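August, by A. Hustinov

Leave the cover on

In our workshop in Hultdale we have an argument that returns every few months. It is about the cover of the robot hand. Some colleagues want to take it off and work with the hand bare. They say it is easier to inspect the hand this way, and that the cover is only for good looks. I do not agree, and I would like to explain my opinion calmly.

I look after one hand, which we call Treloar. Every 100 hours I do the same small service. I open the fabric, I clean the joints with a dry brush, I check the fasteners, and I close the fabric again. It takes me six minutes more than it would take with a bare hand. My colleagues multiply these minutes and show me a large number. But they never put in their calculation the hours that we lost in the spring, when we tried three weeks without any cover and the dust and carpet fibers went into the palm.

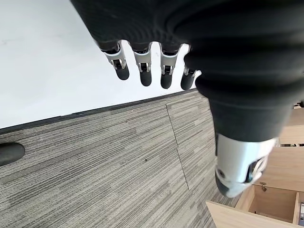
The black cover goes over the back of the hand and leaves the finger joints free.

A good cover must stop before the knuckles. I have seen covers which go down to the fingertips, and I think they are a mistake. The fabric folds into the joint, the finger closes more slowly, and then the person at the keyboard changes the settings of the motor to correct a problem which belongs to the tailor. With open joints I can check the small fasteners every morning with a lamp and I do not need to undo anything.

The makers also have some part in this. The manual of our Plirar controller has some 800 pages, and the cover receives one paragraph. It says how to put it on. When to wash it, or how tight it should be at the wrist, I had to learn by myself. I would gladly exchange a whole chapter about network settings for two honest pages about fabric.

My proposal is simple. Write the cover into the service plan, with its own line and its own date, and keep a second one on the shelf. A worn cover should be changed the same as a worn belt.

This site uses cookies. By continuing to read you accept our cookie policy.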